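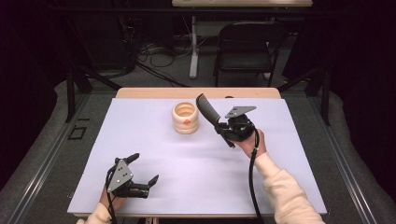

Home Animals Space Make It Ask Pushpa

Why Does a Cup Go Hard? The Story of Clay

By Pushpa Tripathi, December

Have you ever made a mud pie? I made loads of them, and every single one fell apart the first time it rained. So how come the cup you drink from doesn't turn back into mud when you pour milk in it?

Clay is a special kind of mud. It comes from rocks that wore away over a very, very long time, until the bits were too tiny to see. Those bits are flat, like teeny playing cards, and there's water hiding between them. That's why wet clay is so slippery — the cards slide past each other, and they stay where you push them!

When a potter has finished shaping a pot, it has to dry out slowly. My first bowl sat on the shelf for 7 whole days and I poked it every morning (don't do that, I left a dent). Dry clay feels hard, but it's a bit of a trick. Drop it in a bucket of water and it goes all mushy again.

The real change happens in a kiln, a kind of super oven that gets much, much hotter than the one in your kitchen. Inside, the tiny bits start to stick together for good. Now we call it ceramic, and no amount of water will turn it back into mud.

Lots of pots go in the kiln 2 times. Before the second go they get a coat of glaze, which melts into a thin layer of glass. Glaze makes a pot shiny or smooth and helps stop drinks from soaking in. My friend Ritu Chauhan once glazed the bottom of her mug by mistake and it stuck to the kiln shelf — oops!

Try it: roll some clay into three fat snakes, join each one into a ring, and stack them up on a flat round base. Squish the joins on the inside with your thumb so they hold. People have been making pots from coils like this for thousands of years, and now you have too!

Contact us | Copyright Wavidum Kids | Back to top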